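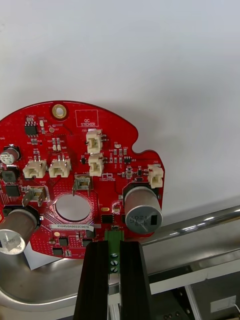
Lavuscombe Parts Drawer Words

A word list of what people write on the drawers, bins, jars and biscuit tins they keep small parts in. It has 2239 entries from 360 sheds, garages, repair benches and one very tidy houseboat. If you came for a list of official part names, the manufacturers have those, and they are much better spelled.

Version 6, Tue 28 May
Maintained by Celeste Macedo and Şükran Erdem

What you get

labels.csv – one row per label, exactly as written
places.csv – one row per shed, garage or bench
readings.csv – our best guess at what each label means
notes.txt – arguments, mostly about washers

Columns in labels.csv

label_id: a number. Gaps are labels we withdrew when the owner asked for them back.
text: the label, with original spelling and any underlining shown by underscores.
surface: tape, card, pen on plastic, pen on metal, scratched, other. Masking tape counts as tape. Please stop writing to us about this.
place_id: matches places.csv.
confidence: 1 to 3. A 3 means the owner told us what it said. A 1 means the owner looked at it for a while and went to make tea.

How it was collected

Owners copied out their own labels on a paper form or read them aloud over the phone. The Sornen forms were typed up by Şükran, the Ferrand ones by Celeste, and the two of them disagree about whether a crossed seven is a seven. Both spellings are kept where it matters.

We asked for labels only. Several people sent the parts as well. We do not need the parts.

Things the words do

"Misc" is the most common label, followed by "Misc 2." Small electrical parts get the vaguest names of all: a bin of solenoids is as likely to be "clickers" or "pushers" as anything in a catalog. Screws, on the other hand, are labeled by people with strong feelings, and "M4 NOT M5" appears in several places with no connection to one another.
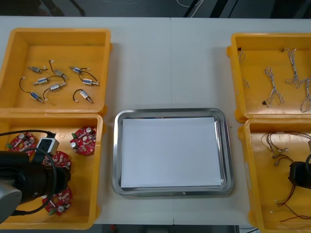

Known problems

The Gelano batch has 200 labels and no accents, thanks to a spreadsheet we no longer speak to.
Blank labels are stored as an empty string. Labels reading "blank" are stored as "blank". Check which you have before publishing anything.
Four rows are shopping lists.

Using it

Free for any purpose, with credit to the Lavuscombe list. Corrections go to Celeste, complaints to Şükran, who enjoys them more. The next version is planned for September and will include jars with two labels, oldest underneath.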